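Workshop notebook, print and banner room
July 30, 2018
Last updated by: A.D.

Started early because the march is on Saturday week and the banners must be ready before the stewards' briefing. I write down all what we decided, so that the next person does not have to ask me again.

Banner fabric. The first roll from Garov is used up. It took the paint well but it creased along the fold and the crease did not come out with the iron, also not with a damp cloth between. The second roll, from Trultov, is thinner. I made a test with the rainbow stripes, two coats, left over lunch. The red goes through to the back, the other colours do not. For the big front banner I want the Garov quality again, even if we wait some days for it. For the small ones the people carry by hand the Trultov is enough.

Text on the front banner. In April we had the long sentence about hate crime law and from the other side of the street it could not be read. I tried now three lengths on paper, at full size, and walked to the end of the yard. Five words are fine. Seven are fine only in the heavy letters. The translation into the second language goes on its own banner, behind, and not below in small letters as last time.
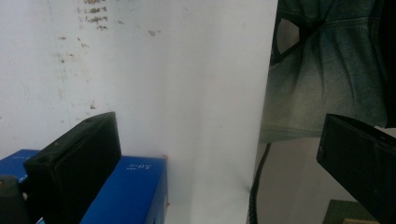
Aroha Dunstan wrote back in the afternoon that she does not agree about the five words. Her opinion is that the demand to the council must be named in full, with the number of the motion, otherwise the newspapers will print a picture of us and say only that it was colourful. She asks also that we do not put the word "tolerance" anywhere, we are asking for protection in law and this is a different thing. On the second point I agree fully. On the first I think the motion number belongs on the leaflet. We will speak tomorrow by telephone.

Leaflets. Printed so far: 1,361 of the single sheet. The machine started to pull two sheets together near the end, so I stopped and cleaned the roller with alcohol. After this it ran normally. 124 have the blue too pale, they are in the box with the cross on the lid, please do not give them out. They can be used on the back side for the stewards' lists.

Stewards' cards. 20 needed, 12 made. The laminating pouches are finished. Adomaitis has the correct size, Soltus has only the larger one and then we must cut, and when we cut, the edge opens after one rain. The telephone number for legal help must be on the back of every card, checked by two persons. In April there were two digits exchanged on part of them and it was noticed only in the street.

Route. The police letter came, it confirms the start and the end but for the bridge it says "subject to review". I have put a copy in the folder. If there is a counter-protest at the bridge like the last year, the stewards keep our people on the river side and no one answers to shouting. I would like this sentence on the card too, if there is space.

To do:
- order fabric (Garov), ask for the delivery day in writing
- pouches from Adomaitis
- third coat on the green stripe
- proofread the leaflet in both languages once more, not by me
- poles: the joints of the long pair are loose, try with tape first

The paint lids must be closed properly. I found the violet with a skin on it this morning.

Filed under: Workshop notes / Pride march / Campaign materials

Recent entries
Stencils for the hand banners
Stewards' briefing, open questions
What we learned from the April vigil
Paint tests on cotton and polyester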